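Right gripper drifts open a hair during teleop demos, can leans in the fingers
Ticket opened by Ileana Tudose, Wevelix bench, Monday 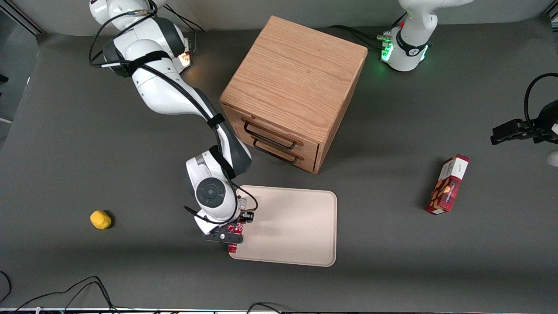

Right arm with the red can at the left edge of the tray. Left arm parked off to the side.

Hi all, me again! I'm logging this as I go so I don't have to reconstruct it later like I did with the drawer ticket.

What I'm trying to do: record can-to-tray demos on the two-arm bench, driving from the leader handles. Pick up the red can with the right arm, bring it over to the tray, set it down upright, back off. The left arm has nothing to do in this task, it just has to stay out of the way. The cabinet, the cookie box and the little yellow thing stay on the table because the Pramard task list wants them there for all the tray tasks.

What goes wrong: somewhere between the lift and the tray, the right gripper loosens even though I haven't moved my trigger finger (I really haven't, I taped it down for a couple of runs to be sure). The can tips toward the wrist, and when I set it down it lands on its rim and wobbles. Out of 16 demos this morning I had to throw away 8. It doesn't happen on the left arm with the same can.

9:40 am
Restarted the leader software, rehomed both grippers. First two demos were clean and I got excited. Third one tipped.

10:05 am
Swapped the leader handles, so the left handle is now driving the right arm. Same thing. So it isn't my handle, which is a relief, those took forever to get.

10:30 am
Played back one of the bad recordings with the operator side unplugged. The commanded gripper width is a flat line the whole way across. The measured width starts flat, then creeps open as the wrist turns over the tray. Go back and look at a good demo and the wrist turns less, I came in from a lower angle on those. So whatever this is, it's tied to wrist rotation and it's on the arm side.

10:50 am
Checked the cable that loops down past the gripper. Wiggled it with the arm stopped and watched the measured width. No change at all. Wiggled it again with the wrist turned to where it would be for the set-down, and the number jumped. Aha, maybe? I didn't want to keep yanking on it.

11:15 am, reply from Zariņš support
Thanks for the playback, that helped. Two things to try before anyone takes the wrist apart. First, look at the strap closest to the wrist. If it's cinched tight there's no slack for the last joint and the connector gets pulled sideways. Second, check which grip mode the right arm is in. In "position" mode it will hold a width, and if the feedback is bad it will happily chase the bad number. In "force" mode it should keep squeezing. Please change one at a time so we know which did it.

11:40 am
OK so the right arm was in position mode and the left was in force mode. I have no memory of setting them differently, but I did copy the right arm's profile over from the Brolluvberg setup last June and that one was all position mode, so that's probably on me. I'm leaving it alone for now and doing the strap first, like you asked.

1:20 pm
Back from lunch. Loosened the strap closest to the wrist and gave the cable a bit more room. Turned the wrist by hand through the full range with power off, no tugging that I can feel. Powered up, rehomed, recorded four demos still in position mode, and I made a point of coming in at the bad angle. Measured width stayed flat on all 4. Can went down straight every time!!

1:45 pm
Switched the right arm to force mode to match the left. Four more, all fine. The squeeze feels a little stronger through the handle, but the can doesn't seem bothered.

2:10 pm
Question for support -- do I need to redo the good demos from this morning? They were recorded in position mode and the new ones are in force mode, and I'd hate to train on a mix if the gripper channel means something different between them.

2:35 pm, reply from Zariņš support
The recorded channel is commanded width in both modes, so the numbers are comparable, but the timing of the close is a bit different. I'd redo them if you have the afternoon. Please leave the ticket open until you've done a full session, and send a photo of the connector next time the arm is powered down.

2:40 pm
I have the afternoon. Redoing them. Moving the eight good ones to a folder called "old_position" in case anybody wants to compare. Connector photo to follow.

Status: open, waiting on full session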